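4.2 What the founders told me when they weren't on stage

I went into this part of the study expecting founders to repeat in private what they say at conferences, and I was wrong pretty fast. I coded 300 public remarks from tech executives about jobs and wages, then sat down with 22 people at Tuvetti, Kustis and Skalgate and asked them the same things over coffee (theirs was always better than mine).

On stage, the usual line is that new tools free people up for nicer work. In private I heard a lot more doubt! One product lead at Kustis told me she'd stopped using the word "disrupt" at family dinners, and a manager at Skalgate said he wouldn't want his own answer from a January panel read back to him. I didn't read it back to him, though I had it in my bag.

Six of my interviewees asked to see their quotes before I used them, and I said yes each time. That probably made those quotes a bit tamer, so I've kept them out of Table 3 and put them in the appendix.

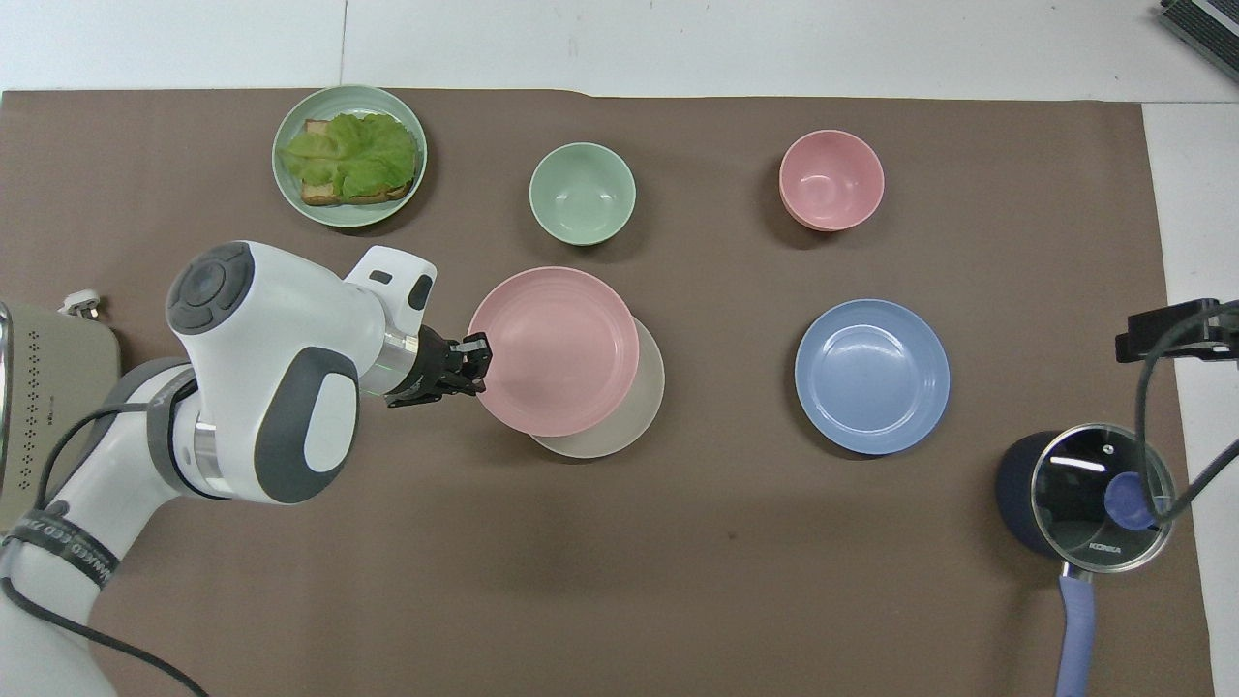

Figure 4. Tableware and a saucepan on a brown mat.

The reader survey is a different animal. We got 1520 replies, mostly from people outside the industry, and they rated the private remarks as warmer than the public ones even when both made the same basic claim. I come back to that gap in Section 5, where I split the replies by whether people work in tech themselves.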